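Right, a thread on whether machines can do household chores yet, seeing as I've had the same question from my sister-in-law, my dentist and a man at the bus stop in Skesbridge. Long one, get a brew (1/10)

Short version: a bit. Longer version: it depends which chore, whose kitchen, and how much you mind waiting. (2/10)

I'll stick to washing-up and putting away, as that's the one everybody asks for. I write software for a small outfit called Ikik and our project this year is Rurkus, which is meant to clear a table and put the mugs back on a shelf. That's all of it. Mugs! Shelf! Since June! (3/10)
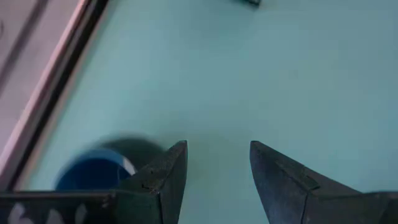
Picking up a mug is three jobs pretending to be one. You have to find it, decide where to hold it, and then close on it without shoving it across the table. Finding is pretty good now. Deciding where to hold it is where my evenings go. Take a round blue cup like that one, off behind the left finger — do you go for the rim, or come at it from the side? You'd do either and never think about it. Rurkus has to commit to one, and if it commits a bit too far left it just nudges the thing along and then looks for it again where it used to be. (4/10)

I did a proper count last month, for once. 400 goes at picking a mug up off a bare table, and 76 of them went wrong. Most of those were nudges. A few were the fingers shutting on nothing at all, very confidently. (5/10)

If your kettle failed that often you'd take it back to the shop. But two years ago I'd have been thrilled with it, so I go back and forth on whether to be cheerful. (6/10)

Handles are their own misery. People assume a handle makes it easier and for a hand it does, but for two stiff fingers it's a thing sticking out that swings the mug round when you catch it. Ask me how many mugs I've bought this year. No, don't. And they all have to be different, or it only learns the one. Glossy ones are a pain too, as the shine shifts about when you look from somewhere else and the software can take a reflection for an edge.

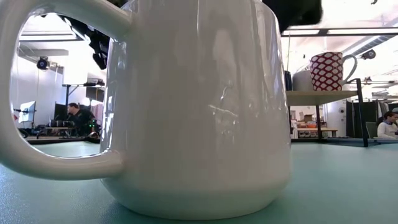
Then there's the putting back, which I thought would be the easy half. A shelf has neighbours on it. You can't just let go somewhere near the right spot, you've got to slide in next to another mug without clinking it, and leave enough room to get your fingers out again afterwards. My gran could do it with her eyes shut while telling you off. (7/10)

Shop-floor stuff is miles ahead and I think that's what muddles people. They see a clip of an arm in a factory going like the clappers and think, well, that could do my dishes. But it's the same part in the same place all day. Yan (a parts place a few doors down from us) has one that shifts 3,000 little brackets in a shift and hardly drops any. Tip the tray up at one end and it's lost. (8/10)

Your kitchen is a tipped-up tray. Somebody's left a spoon in the cup, the cup's moved, there's a cat. I'd still say wiping a flat surface and hoovering are more or less sorted, loading a dishwasher is getting there in labs, and folding a fitted sheet can wait until I've retired (I can't do it either). (9/10)

So if you're asking me whether to hold off buying a dishwasher — no, buy the dishwasher. Next job for us is two mugs touching each other, which I'm dreading. Will post numbers when I've got some I can show people (10/10)

Comments

mossybank: 76 out of 400 is better than my teenager

tin_whistle_tea: Does it make any difference if the mug's got a pattern on? I'd have thought that'd be easier to see than plain white.

kettleandpegs: been asking for the fitted sheet one for years, very let down by post 9

harbourlight_b: We had an arm at my last work and it was just as you say about the tray. Someone leaned on the bench and that was the morning gone.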